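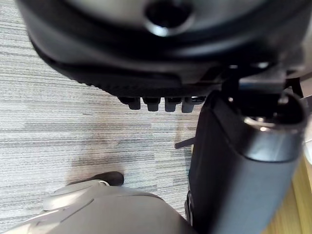 By Eamon Carroll
Posted 10/26/23 in Home Office

If your office chair has started sinking while you sit in it, or squeaks every time you lean over to grab your coffee, you probably don't need a new chair. Mine did both for months and I kept putting up with it, mostly because the thought of getting down on the floor with a flashlight didn't appeal. Then I did it, and the whole job took less time than I'd spent reading chair reviews!

So get down there and have a look. The fat post running up the middle is the gas cylinder (the part that lets you go up and down). On the chair in my photo it's very dark gray, with a shiny metal collar up top where it meets the mechanism. The dark jumble of brackets tucked under the seat is what people call the seat plate or the tilt mechanism, and that's where a lot of the creaking comes from.

What you'll need

A set of hex keys
A rubber mallet
A pipe wrench, if your cylinder is stubborn
Silicone spray or a little white grease
An old towel
A cup for the screws (please use a cup, I've lost too many in the carpet)

Start with the squeak

Flip the chair onto its side on the towel and find the bolts that hold the seat plate to the seat. Mine had 3 that were snug and one I could turn with my fingers. Tighten them a little at a time, going corner to corner, and stop when they feel firm. The seat shell is plastic on plenty of chairs and you can crack it if you get carried away.

Next, wipe the dust off the mechanism with a dry rag and give the pivot points a short shot of silicone. Work the levers back and forth a few times so it gets in there. Stand the chair up, sit down, rock around. My friend Bernadette Dunne fixed hers at this stage and never had to go any further, lucky her.

If it's sinking

This is the cylinder, and you can't really repair one -- you swap it. Don't try to open it or drill into it, it's under pressure. Before you order, measure the width of the cylinder and how far it travels from lowest to highest. I bought mine from a little shop called Dindent, part number 354, but check your own measurements first, chairs do vary.

To get the old one out, lay the chair down again and tap the wheeled base off with the mallet, hitting close to the middle and moving around as you go. Then comes the annoying bit. The cylinder is jammed into the mechanism by nothing but years of your own weight, so grip it with the pipe wrench, low down on the fat part, and twist while you pull. Mine took 2 tries and some language. A bit of spray around the joint and a ten-minute wait helped a lot.

The new one just drops in. Push it into the base, set the seat on top, and sit down hard a couple of times. No glue, no grease on the tapered ends -- they need to grip.

While you're down there, pull the hair out of the wheels. I have a long-haired dog and I'm not going to tell you how much I found. Next up is the armrest pads, which are peeling badly, and I'm hoping to get to those in November.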